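Gallery: Teaching the Packing Line at Tasard
Posted 2025-07-16 by Heidrun Hämmerli

When we began automating the lamp packing line here at Tasard, I expected months of programming. What we got is far more hands-on, and I love it! Our own people handle lamps, cables and soft goods with handheld grippers, and their movements become the lessons for the robot arms going into the Wundau hall in August. We've recorded about 665 runs so far. These pictures come from the brick-walled room by the big window.

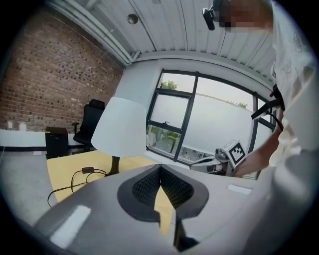
Will the packers lose their jobs when the arms arrive?
The plan keeps all 5 of them on. They move to checking, repairs and recording new tasks, and Mayrhofer, who runs the line, has put the new duties in writing.

Brita has packed here longer than anyone, and she's the one who taught the rest of us how slowly you have to go. A lamp cord has a mind of its own — she'll try three ways of laying it before she settles on one. Her old target was 145 boxes a shift, so slowing down took her a while (me too, and I only tried it for an afternoon).
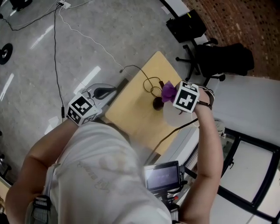
She now keeps a notebook of the awkward cases, and it gets read before every new round of recording. I'm so glad about that part. Years of knowing how things bend and slip used to stay at one bench, and now the engineers come over and ask. More pictures once the Wundau hall is up and running!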